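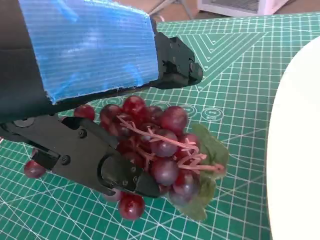 Nermina Radulović thinks fake grapes belong in 2 places, a furniture showroom and a school play, and she told me so before I'd put my coffee down. I see her point. Still, mine have lived on the green cutting mat since June, where I keep meaning to do something crafty with them. The plan was a wreath - then a smaller wreath - then a napkin ring.

They don't rot, which is more than I can say for the real ones in my fridge. They do collect dust, and dusting a grape is a slow way to spend an evening. I gave it until 9 p.m. and went to find some cheese.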